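Waiting for Light: A Winter Photography Project
Imre Borbély, with thanks to my advisor, Jurgita Ozoliņš

When I started this project back in November, I thought I would come home with a big pile of misty river pictures and then simply pick the prettiest ones. I have learned a lot since then (mostly about socks)! My plan was to photograph the same bend of the river at Jusavthorpe at dawn, from one spot on the footbridge, and see how much the light alone could change a place I thought I knew.

Altogether I made 2,108 exposures and kept 234 for a closer look. Jurgita was very patient with me while we went through them on the big monitor, and she kept asking the same gentle question, which was where I wanted the eye to go first.

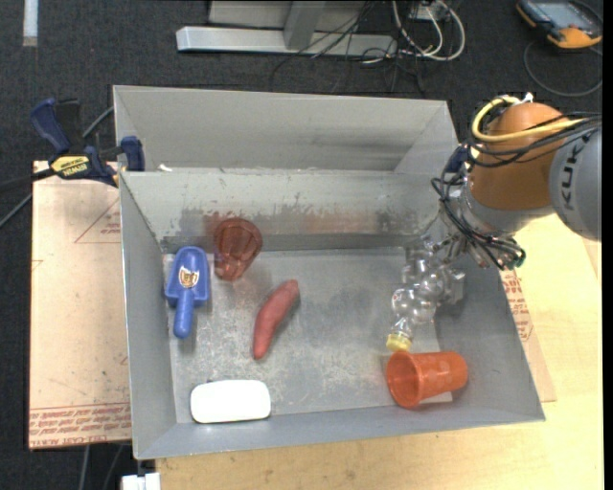

I didn't have a good answer for the early ones. I had put the sun right in the middle and let the banks go black, and it was only when I began using a two-stop graduated filter that the reeds came back with some color in them. My favorite morning was 4th February, with frost on the railings and fog so thick that I nearly turned around and went back to bed. I used a six-second exposure and the water went soft as milk.

The final prints are on matte paper, and I would still like to redo the second one a little darker.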